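Mundico hobby board > Build logs > Help wanted
Ticket 3515: Lillus folding arm won't replay my fabric demos
Status: open

Hi all! I'm building a small two-finger arm at home that I'd love to teach to fold soft stuff and put it away. It's called Lillus, it's bolted to a board in the spare room, and the controller is a Dikia board running the Montoya recorder, stock settings. Everything I teach it comes from me doing the job by hand on the sofa with the view taken from head height.

The problem: replay on hard things (blocks, a mug, a TV remote) is great. Replay on fabric is a mess. The arm goes to the right area, closes on nothing, and then carries on as if it had the cloth - very confident, zero cloth.

What I've tried so far:

Raised the grip force from 1000 to 2000 in the recorder. No change, apart from the motor getting whiny.

Re-ran the calibration with the printed board. Passed.

Trained on 20 demos with only one kind of move in them (pick up by a corner, lift, stop). A bit better, but it still misses high.

Swapped the rubber fingertips for the softer ones. They hold the cloth nicely if I feed it in by hand, so I don't think the fingers are to blame.

These are the kinds of moves I'm recording, in case someone spots what I'm doing wrong: 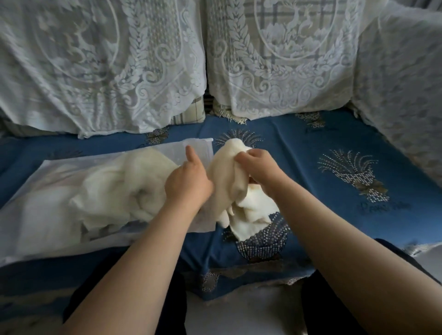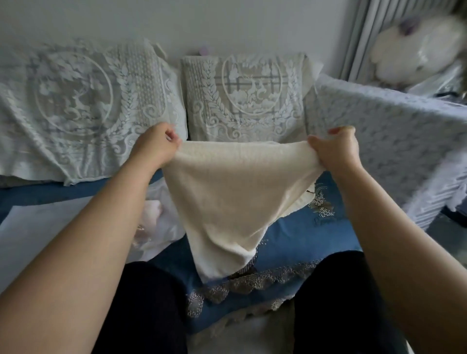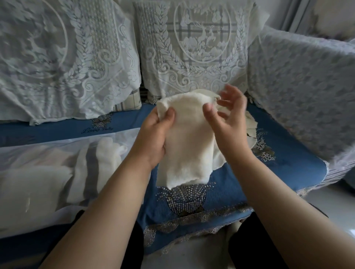
Hand demos on the sofa, blue seat cover, pale fabric in all three.

My hunch is the background. The seat cover has patterns on it and the cushions have lace over them, so pale cloth against pale lace might be too much for the depth estimate. In the second one I've got the knit by its two top corners and the rest just sags, and the recorder log puts the corners a good bit higher than my fingers. That would match the arm missing high!

The other hunch is the bag. Holding a see-through bag open with one hand while the other handles the fleece may simply be a bad thing to teach this early (I got greedy).

Update, 9 pm: threw a plain dark blanket over everything and did a short batch. Corner picks land lower now, and it grabbed the cloth twice in a row before dropping it. The bag still makes it go haywire, so I've pulled those demos out for now.

Questions for anyone on the same recorder version: is there a way to mask the background without re-recording? And does the depth smoothing setting do anything on the Dikia board? Mine is grayed out. I can post the full log if that helps, it's long.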